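Osimdale Neighbors Board > House and Home > Moving boxes: keep them or let them go?

paavo_l
Posted 31 December 2018

Happy almost New Year, everybody! I'm hoping to start January with a basement I can walk through, so here is my question for the group. We moved to Osimdale in October and I still have a mountain of flattened moving boxes leaning against the furnace room wall. My wife says out they go. I paid good money for them (the tall wardrobe ones especially, those are not cheap) and it pains me to put them at the curb. We rent, so there is a fair chance we will be moving again before too long. Do you folks keep yours? And if so, where on earth do you put them?
– Paavo Leinonen

marigold_porch
Let them go, Paavo! I say this with love, as a woman who carried the same boxes through 2 moves and found out on the third that they had gone soft as bread. A basement is the worst place for cardboard. It drinks up whatever is in the air, and then one day you lift a box of dishes and the bottom stays on the floor. My mother's gravy boat went that way and I still think about it every Thanksgiving.

HoiyanL
I'm going to disagree a little, marigold, though I'm sorry about the gravy boat. Ours have been up in the hall closet, flat and off the floor, and they are as stiff as the day we bought them. We used them when my sister moved, then again when my son went off to school, and they came back both times. I would get rid of anything that smells musty or has a crushed corner and keep the rest. The small ones are the ones worth saving, for books. People always put books in big boxes and then wonder why their backs hurt.

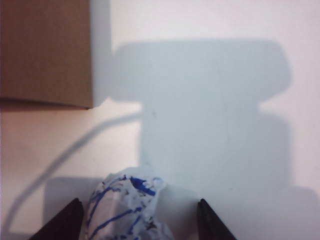
Should the old tape come off before you store them?
I'd peel it while it's still fairly fresh, as old packing tape turns brittle and takes the top layer of paper with it when you finally pull. If it fights you, slit it along the seam with a knife and leave the stuck part where it is. New tape holds much better on bare cardboard than on top of old tape.
– Hoi-yan Lai

kettle_and_cat
Does anyone know if the Kemppainen hardware store still takes them? They used to keep a pile by the back door for whoever needed some, and I got all of mine there when I left my apartment on 407 Birch. Lovely people, and they never minded if you only wanted one.

marigold_porch
I believe they stopped, kettle, but call first. I haven't been by since summer. And Hoi-yan, a hall closet! You must have a far bigger one than mine. I can hardly get the vacuum in.

dutch_elm
Plastic totes. I know, I know, they cost more and they don't fold. But I bought a stack of the Zovar ones years ago and I will never tape another box as long as I live.

HoiyanL
They're heavy before you put a single thing in them, though, and where do the empties go? That's Paavo's whole trouble to begin with – he wants his floor back.

paavo_l
She's right, I do want my floor back. I went down with a flashlight after supper and sorted. The wardrobe boxes are fine. The bottom of the pile was a little wavy, so marigold gets to say she told me so. I'm keeping the wardrobe ones and a dozen small ones, up on a shelf, and the rest are going to whoever would like them. First come, first served, and I can leave them on the porch.

kettle_and_cat
Ooh, I'll take a few mediums if you have them! My niece is moving out in the spring. I'll send you a message.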